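How to Set Up a Table for a Blood Donor Sign-Up Day

Most people who give blood for the first time do so after someone asked them in person. A sign-up table at a library, church hall or workplace is a cheap way to do that asking. These steps come from the tables we have run in Numdale and Kimthorpe over the past few years. No blood is drawn at the table. You are only taking names and helping people book a slot.

Before you start

Call your local blood center first. Ask for the donor coordinator and find out which dates and sites still have open slots. Many centers will mail you leaflets and forms at no charge, but allow a few weeks for delivery. If your drive is in January, put the order in before the holidays.

You will need a table, two chairs, pens, printed forms, a list of open slots and a box with a lid for finished forms. Bring more pens than you think you need.

Step 1. Pick the spot

Stand where people already slow down, such as near a coat rack or a coffee counter. Avoid the main door. People coming in are busy looking for where they need to go, and a table there also blocks wheelchairs and strollers.

Ask the building manager about tape on walls, use of outlets and what time the lights go off.

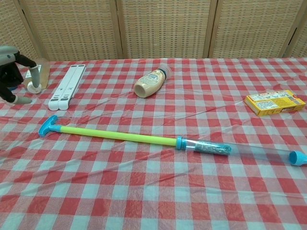

Step 2. Lay out the forms

Put the blank forms on the left, pens in the middle and leaflets on the right. Keep finished forms out of sight. They carry phone numbers and birth dates, and they should go straight into the lidded box.

Inger Fogh, who ran the Prestitow table last year, prints the list of open slots in large type and tapes it down at the front edge. It saves a lot of leaning over and squinting.

Step 3. Know what you can and can't answer

You can tell people how long a visit takes, where to park, and to eat and drink beforehand. You can't tell them whether they are allowed to donate. Rules on medicines, travel, tattoos and recent illness change, and they differ from place to place. Write the blood center's number on a card and hand it over.

Do not ask anyone why they can't give. Thank them and offer a leaflet for a friend.

Step 4. Give people some privacy
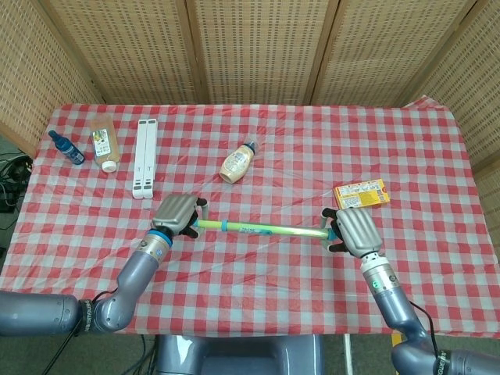

Filling in a form with health questions is easier when no one is reading over your shoulder. If the form has more than a name and phone number on it, set up a second table off to the side. A folding divider with woven panels, stood around the back and both sides of the table, is enough for this. Wipe-clean or cloth, the table cover can be any pattern you have, and checks are fine, but pull the wrinkles out so that pens write cleanly on a single sheet. Clipboards help too.

Step 5. Follow up

Call or text each person within 2 days. At Kimthorpe we handed out 400 leaflets and came home with around 70 completed forms, and the people we reached quickly were the easiest to book. Precious Abella makes our calls in the early evening and leaves one message only.

Pass the forms to the blood center as soon as the calls are done. Shred any spoiled ones, and don't keep copies.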